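Prurnton's noodle night is moving to a bigger room

If you tried to get into the January noodle night at the old Matos bakery and ended up eating on the curb, I have good news for you. The supper is moving up the hill to the Prorkgate hall, starting next month, and there will be 84 seats. The bakery had 50, and that was if you didn't mind somebody's elbow in your soup.

I caught Paavo Keskinen on the phone yesterday while he was in line at the hardware store. He started the suppers three winters ago with one pot and a borrowed hot plate, and he still does most of the cooking himself. "We had 165 people ask for a place last time," he told me. "I'm one guy with a ladle. I felt terrible." He didn't sound terrible, he sounded thrilled, but I'll take his word for it.

The new hall has a proper kitchen, with two sinks and a walk-in pantry, and parking out back if you come in off Nekov Street. Doors open at 6 p.m. and the first bowls go out half an hour later. There's a second sitting at 8 for the late crowd (my people!). You pay what you like at the door, same as before, and kids eat free.

Now, the chopsticks. Regulars will remember the big box of throwaway ones by the door, the kind that split crooked and leave you with a splinter. Those are finished. Keskinen would like everyone to bring a pair from home, and he'll keep spares on hand for anybody who forgets, so please don't turn around and drive back for yours.
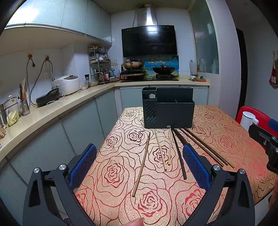 Chopsticks and a utensil caddy on a rose-patterned tablecloth.

The menu stays mostly as it was. There will be a chicken broth and a mushroom one, plus the chili oil that made me cry in front of my dentist last fall. Keskinen is also trying out a cold sesame noodle for people who find soup too much work, and I've already told him to save me a bowl. Dumplings are a maybe. They take forever to fold, and he wants to see how the first night goes before promising any.

You'll need to put your name down this time. The sign-up sheet is at the front desk of the Prurnton library, and 30 of the seats are being held back for walk-ins, so there's still hope for those of us who never plan anything. If you have a dish allergy, write it next to your name in big letters. Last time somebody wrote theirs in pencil and it took three of us to read it.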